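Starner staged imitation

Starner staged imitation (SSI) is a method for training two-armed robots on long household chores, mostly laundry. Developed at the Grirkent lab in Skiltilthorpe, first described January 2021. It splits one recorded chore into short stages, each learned by its own small policy, with a switcher network picking between them.

Training data comes from teleoperation in ordinary homes. The original set has 1292 episodes, 404 of them laundry.

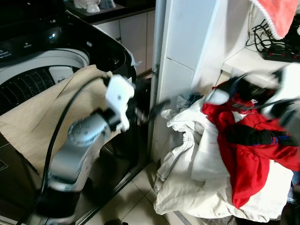

Laundry task, with a top-loading washer and clothes on the floor.

Method

Each stage is capped at 64 seconds. Head and wrist camera views go in, joint targets for both arms come out. Stage boundaries are marked by hand, wich is slow. Later versions (the Ackroyd variant) guess the boundaries from gripper opening and closing. 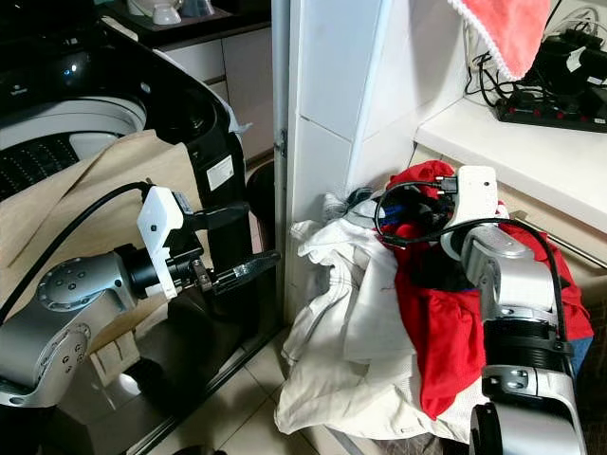

This page was last edited on 30 March 2021.

Results

Tested over 600 trials against a single policy trained on the same data. SSI finished more chores, biggest gain on piled clothing. Flat cloths easier than garments for both. Mesh and thin fabrics still a problem, fingers often close on two layers at once. 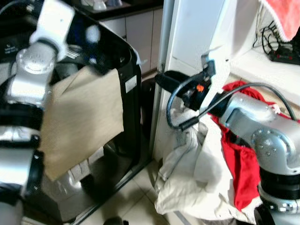 Failures also cluster at the switch between stages, where one arm may be left holding fabric the next policy dosen't expect. The Ackroyd variant adds a short overlap to help with this. No independent replication yet.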